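Notes for the small parts session, typed up November 5, 2022, so if you were there on the day you'll notice I've moved a few things about. The bit on harnesses used to come first and it was confusing everybody, me included.

# Small parts handling: bins, tray, bench

Bring your notebook, a pencil (ink smears on the tray paper) and closed-toe shoes. We're in the Ibarra room again. Park behind the building, the front lot fills up with the hockey parents by nine.

## What we're doing and why it isn't boring

I know, I know. You signed up for Electronics Assembly at Pondevside because you wanted to solder, and I'm starting you off with moving parts from one place to another. Bear with me! In my first job I spent a whole June chasing faults in finished units, and an embarrassing share of them came down to somebody picking up the wrong part, or picking up the right part by the wrong end. A harness with a wire tugged half out of its crimp looks perfectly fine until it's been screwed inside a housing.

So we slow down. The idea is a simple one: every kind of part has a home bin, there's one tray in the middle, and a part is only ever in one or the other. If you've got one in your hand and someone asks you a question, put it back in its bin first and then answer them. I'm strict about that one and I don't mind being teased for it.

## The bench

White tabletop, two yellow bins down the left, two down the right, steel tray between them. I've tried it with the tray off to one side and people start reaching across bins, sleeves drag, and off goes a motor under the radiator. Centre is better.

Yellow is just what I like. Dull metal parts show up nicely against it, and so do red boards, though the glossy floors do throw back the ceiling lights a bit and you may have to tilt your head. If the glare bugs you, shift your stool before you shift the bin.

Line the steel tray with a sheet of plain white paper. Cut it a hair smaller than the floor of the tray so the edges don't ride up the rounded corners. When it curls, and it will curl, flip it over and press it flat with the side of your hand. Tape is a nuisance because parts stick to it.

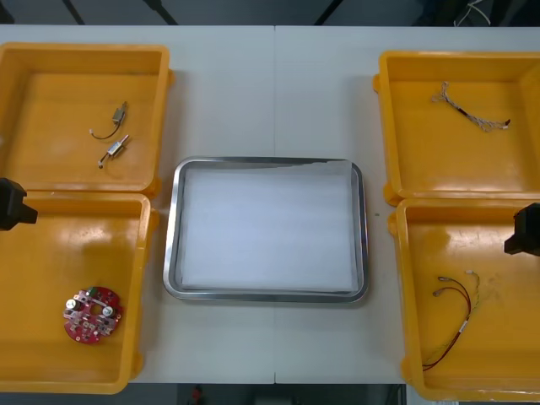
A word about quantities while I think of it. Put only a few of each part in a bin. The stock cupboard has 2,218 vibration motors in it at last tally (the Vevusari box, bottom shelf, please don't drop it), and every year some keen person fills a bin to the brim and then spends twenty minutes untangling leads. Two or three motors is loads to practise with. You can always go back for more.

## Picking things up

### Vibration motors

Little metal cylinders with a short wire lead. Pick them up by the body. The lead is not a handle! I say this every session and then I turn my back and there's somebody dangling one like a mouse by the tail. The joint where the wire goes into the casing is the weak spot on these, and once it's been flexed a few times you can't tell by looking.

Lay them down in the tray with the bodies all pointing the same way and the leads trailing toward you. It doesn't matter much which way you choose, so long as the next person can tell that you chose.

### Round boards

Edges only, thumb on one side and a finger or two on the other. The round ones with the hole in the middle tempt you to hook a finger through, and please don't. Some of the parts sit up quite tall (the big silver capacitors especially) and they catch on sleeves, cuffs, bracelets, the lot.

Component side up, always, in the bin and in the tray. If a board lands face down, leave it for a second, look at what it's resting on, and lift it straight up. Sliding it is how you knock off the tiny stuff.

### Wire harnesses

Okay, these are the ones people swear at. A twisted harness wants to spring, so you get both ends under control before you lift. Gather the middle loosely in your palm, find the two ends, then lift the whole thing as one bundle. Lower it into the tray and keep your hand on it for a moment until it settles. If you let go early it walks.

Don't try to straighten it. The twist is meant to be there.

## Learning to look at a populated board

Once your hands are behaving I want you to spend ten minutes just looking. There's a display of components set up on white foam board and you can get your nose right up to it. Start at a mounting hole, which is easy to find on account of the bright metal ring, and work outward. What's beside it? A chip? Count the legs. Are the little parts clustered around it or off by themselves? Then find the connectors and work out which way each one opens, because that tells you where the cable has to come from, and that tells you which way up you'll be holding the board later on.

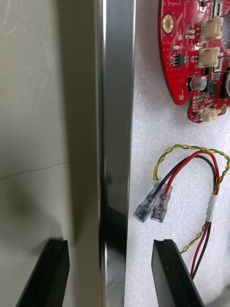 *Photo: Leire Cuesta. Please don't repost outside the course page.*

Draw what you find. It can be a terrible drawing. Mine are all boxes and arrows, and my eight-pin chips look like beetles. What I'm after is that you put the connectors in the right spots relative to the holes, and that you mark the way each one faces. Write "unsure" beside anything you're unsure of and we'll go over it together with the magnifier. I much prefer an honest "unsure" to a confident wrong label, and so will whoever you end up working for.

A few words you'll want for your drawing:

- **Solder mask:** the coloured coating over the board. Red, green, blue, black, it's mostly a matter of taste and doesn't tell you what the board does.
- **Header:** a connector with a row of pins in a housing.
- **Surface mount:** parts that sit on top of the board with no legs poking through.
- **Harness:** several wires made up together so they go in as one piece.

## The exercise

Work in pairs, one moving and one watching. The watcher keeps quiet until the end (torture for some of you, I realize).

1. Check the bins. One kind of part in each, and nothing hiding in the corners.
2. Move one part from the first bin into the tray. Set it down, let go, and look at it before you reach for the next one.
3. Go around the other bins the same way, one part from each. Go in whatever direction you like, but keep to it.
4. Stop. The watcher now gets to say what they saw: grips, drags, near misses, anything picked up by a wire.
5. Put everything back where it came from, in reverse order. This is harder than it sounds, and it's where most of the mix-ups happen.
6. Swap places and run it again. Then do the whole thing once more, slower. If you've made the Clilska practice kit before, use that kit's picking order this time.
7. Clear the bench right down. Parts go back to the cupboard, paper goes in the recycling, and the bins stay out in their pairs, touching end to end, so the evening group can start from the same spot.
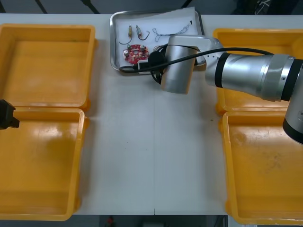
## Cleaning the bins

Damp cloth, then a dry one. No solvent on the yellow plastic, it goes cloudy and sad. Scuffs are fine and I'm not going to fuss over them, but grit isn't, so run a finger along the corners where it collects. Do the tabletop as well, and pay attention to the seam down the middle, it's a magnet for snipped wire ends and crumbs. (No muffins at the bench. You know who you are.)

Any loose part you find on the floor goes in the quarantine jar, even if you're sure where it came from. I check the jar myself on the bench tester and we usually get most of them back.

## For next time

Read the connector section in the course binder, pages 73 to 80, and bring your board drawing. We'll be mating and unmating headers, so if you have long nails you may want to think about that beforehand. Leire has the spare magnifiers if yours has gone cloudy. Drop me a note before the session if you need a higher stool or a left-handed setup and I'll have it ready when you come in.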